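I've had the Jilham round table in the back room since December, and I'm still very fond of it (mostly!). We'd been making do with a wobbly pine thing from my aunt, so anything was going to feel like luxury.

It cost me £680 delivered, and the two lads who carried it up were lovely. Putting it together took 43 minutes with a cup of tea in the middle. The bolts are all one size – hooray – but the instructions are tiny and I had to borrow my neighbour's reading glasses.
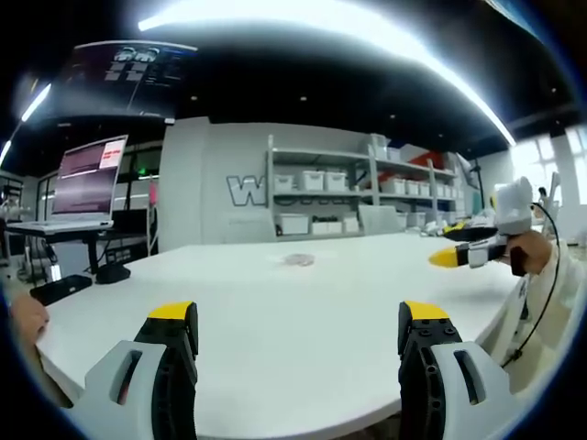
The white top and its curved edge, with hands over it.

Wiping it down is easy enough, though turmeric needs a go with bicarb and I did panic a bit. My one proper grumble is the felt pads, which fell off within a week. I looked at the Sukoletti as well, but at £1,515 I'd have been scared to eat toast on it. Four stars from me.

Comments

Fredy Huanca: Same with my pads! Bought screw-in ones, no trouble now.

Ashraful Bhattacharjee: Does it fit six? We're five plus a high chair.

Recent reviews
Apaza folding stools
Lunemstead desk lamp
Cork place mats, three sets tried

Contact | Back to top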